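Two sets of fingers, one dish rack

So I promised a few of you a proper write-up of the finger pads, and I've been putting it off for the best part of February. Sorry! The short version is that I've been swapping between two sets of fingertips on the same parallel grippers, and I now have Opinions.

Some background if you're new. Our arms came with plain metal fingertips, and they're fine for anything square and fairly tough. Blocks, boxes, the odd tool handle. Where they fall down is on household stuff, because household stuff is thin, round, bendy or slippery, and often all of them at once. Idun Brekke (who I share the Usthorpe benches with, and who is a good deal more patient than me) had been going on about rubber pads since before Christmas. I kept saying we could fix it with better grip force settings. I was wrong about that, and she has been very nice about it.

The pads we're on now are green, quite soft, and only cover the inner tip of each finger. I wanted full-length ones. Idun said no, they'd catch on everything, start small. We did the first lot of tries with a wire dish rack and a couple of plastic cups, which sounds dull, but a rack is a horrible object for a gripper. The wires are thin and close together and if you come in a bit crooked you end up pinching two of them, or one wire and a cup, or nothing at all.
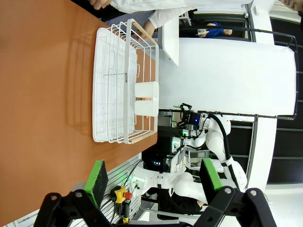 Anyway, the numbers. I ran 100 picks on the cups with the bare tips and dropped or missed 11. With the pads on, same speed, same starting spots as near as I could manage, it was 8. I know, I know, that's hardly a landslide, and I wouldn't hang a paper on it. But the kind of miss changed completely. Bare metal tended to let the cup swivel on the way up, so even the good picks often arrived at an angle and needed a nudge at the other end. The padded tips either had the cup or they didn't. For me that's worth more than the three extra cups, as a clean miss is easy to spot and try again.

The thing I hadn't thought about was the wrist camera. From down there your own fingers take up a big chunk of the view, and bare dark metal against a dark background just melts away. Bright green tips are dead easy to pick out. Pei-shan Ho noticed it first, when she was driving the arm by hand from the wrist view alone, and said it was like somebody had finally painted lines on the car park. I've stopped complaining about the colour.

Downsides, then. They pick up fluff like you wouldn't believe, and once they're dusty you might as well have the bare tips back on. I wipe mine with a damp cloth before every session and again after lunch. Swapping them is fiddly too (tiny bolts, my enormous thumbs) and I've lost one on the floor already. And they give a little under load, so when you want to push on something, the tool tips back in your grip a touch before the force gets where it's going.

That last one matters a lot for the job I care most about, cleaning up a table with a lint roller. You'd think a chunky handle would be the easy part! Holding it is no bother. Keeping the roller at a steady angle while you press and drag is a different matter, and with the pads I had to ask for a bit more downward push than before to get the same contact. Too little and it skates over the top of the paper. Too much and the handle starts to twist, and then you're rolling on one edge. 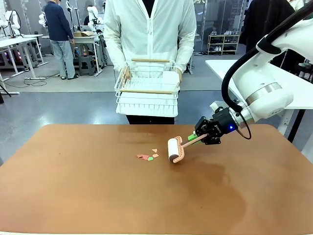 Lint roller near paper scraps, with the roller coming in from the right.

I also had a go with a set of curved tips from Jivonen, on loan for a week from a friend at Rescombe. Lovely on the roller handle, useless on wire. If all I ever did was hold round handles I'd buy them tomorrow, but I don't want to be changing fingers halfway through a task, so back in their box they went. Pei-shan wants me to try the Hägglund ones next, with the ribbed face, and she may well be right. She reckons the ribs would stop the twist.

My logbook says nearly 351 gripper closes on this pair of pads so far (I lost count for a bit one afternoon, hence the nearly) and there's a small shiny patch wearing in on the left one. No tears yet. I'll keep them on until they go properly bald, then post the wear photos.

If anybody has found a decent way of keeping the bolts from working loose, please leave a comment. I've tried threadlock and made a right mess of it.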